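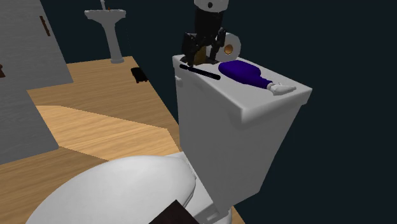
Grosow Home Ancestry Kit: a review

September 12, 2020

I bought two of the Grosow kits in June, one for me and one for my aunt, Angeliki Kokkinos, who has done the family tree on paper for years and wanted to see whether the DNA would agree with her.

What's in the box

Each box holds a saliva tube, a funnel, a cap with the preserving liquid in it, a sealed bag and a return envelope. The instructions are on one folded sheet and the print is small. You must not eat or drink for half an hour beforehand. Filling the tube to the line took me longer than I expected – my aunt gave up halfway and finished after a rest, and her sample was still accepted.

The barcode has to be registered on the website before you post the tube. This step is only mentioned on the back of the sheet. I nearly missed it.

Results

Mine came back in 19 days, my aunt's a little later. You get a map, a maternal line report and, for men, a paternal line report. The map divides Europe and western Asia into 12 regions, which is coarse. Mine put most of my ancestry in the southern Balkans with a smaller share in Anatolia. That fits what we know, but it would fit half the people in my street as well.

The maternal line report is the better part. It names your haplogroup, shows where it is most common now and explains how old the branch is thought to be. The writing is clear and it says where the dating is uncertain. There is a reading list too, though several of the links were dead when I tried them.

Matching with relatives is weak. The database is still small and I had no one closer than a distant cousin. A friend, Aiguo Dong, tried the same kit and found that everything east of the Caspian was treated as one region, so he got very little for his money.

Privacy

You can ask for the sample to be destroyed from the account page. I did, and had an email confirming it two days later. Research use is off unless you tick the box.

Verdict

Worth having for the maternal line report. If you mainly want to find living relatives, look for a company with a larger database.

Three stars out of five.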